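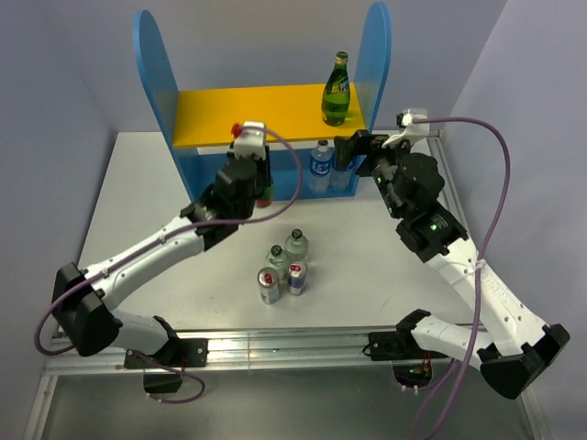

Chapter 7
Stocking the Shelf: What a Student Robot Project Does and Doesn't Prove

Before you read

Write down, in one sentence, what you would need to see before you agreed that a robot "can stock a shelf." Keep the sentence. You will be asked to fix it at the end of the chapter, and most students end up changing nearly every word.

7.1 The claim

Every spring the student robotics club at Keltbridge puts out a short report on its main project. One recent report opened with this line: "Our two-arm system can restock a small store shelf." The report had a video with it, and the video was good. Two arms, a shelf, some drinks, cheerful music. It was passed around at the Duvbridge regional competition and won a prize for presentation.

We have no quarrel with the prize. Our quarrel is with the word "can." It is a small word that hides a lot of conditions, and your job in this chapter is to dig them out.

Start with the setup. The arms are bolted to a metal rail along the front of the table, so they never have to move up to the shelf or find it in a room. The shelf has one yellow board with a compartment under it. The goods are drink cans and bottles, with plain walls behind and on both sides. A real store aisle has glare, torn labels, crushed boxes and a customer's elbow. None of that makes the student work bad. It does mean that the sentence in the report is wider than the work behind it.

Next, look at the items. A can is stiff and has the same shape from every side. A clear plastic bottle is harder, as a camera can see straight through parts of it. A glass bottle with a teardrop body, like the green one on the right end of the board, gets narrower as you go up, and a grip that suits one height may slip at another. If a club tells you its system handles "drinks," ask which ones, and ask how the score looks for each kind alone.

7.2 Counting tries

The Keltbridge log lists 2,759 attempts between August and the spring report. That sounds like plenty. But the first 1,000 were practice runs with a student steering the arms by hand, and the report does not say so until a footnote. Steering by hand is a perfectly good way to teach a robot. It tells you very little about what the robot does alone.

The log has a second problem. An attempt was marked "restarted" if a bottle fell early, and restarted attempts were left out of the success rate. You can see the temptation — a bottle tips, someone sets it upright, and the run feels like it never began. Leave out enough of those and any machine looks reliable.

A rival team, working under the project name Policarpio, used a stricter rule. Once the arms moved, the try counted. Their success rate was lower and their report was duller to read. We would trust it sooner.

7.3 Terms for this chapter

Trial: one try at the task, from first motion to a stopping point chosen in advance.
Success rule: the written test that says whether a trial worked.
Reset: putting the objects back by hand between trials.
Cherry-picking: showing the good trials and leaving out the others, on purpose or by habit.

Activity 7A: Write the rule first

Work in teams of 2. You need an empty shelf, four drink containers of at least two kinds, and a partner willing to follow orders exactly.

1. Write a success rule for moving all four containers from the table to the shelf. Say where each one must stand and how long it must stay up.
2. Trade rules with another team.
3. Carry out their rule using only your thumb and one finger on each hand. Look for a way to pass that the authors would hate.
4. Return the rule with your notes and rewrite your own.

Expect the first version to fail. In a trial class at Drasovham, one pair passed by laying every bottle on its side, and the rule allowed it.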